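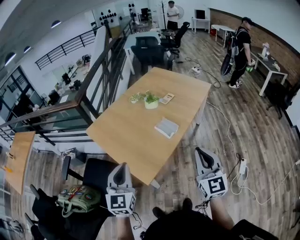
3.2 What people keep on a shared table

I went into this part of the study expecting to write about chairs, and I came out wanting to write about plants! We asked 24 people at the Rillau office what made a shared table feel like somewhere they could settle, and 18 of them brought up something small and green before they got to the seating (Hemi Tuhiwai had bet me it would be sockets, which came second).

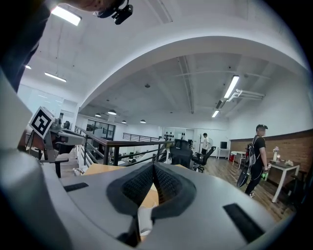 Figure 4. Lighting and railings in the open office.

Light was the next thing people wanted to talk about, and they had a lot to say. Mereana McPhee and I had been treating it as one question, bright enough or too bright, but people kept splitting it up by fitting. The long fluorescent lights got called "the work lights" and the row of four round pendants further back (Figure 4) was "the café bit", even by people who never sat near it. I rather like that, and we come back to it in Section 4.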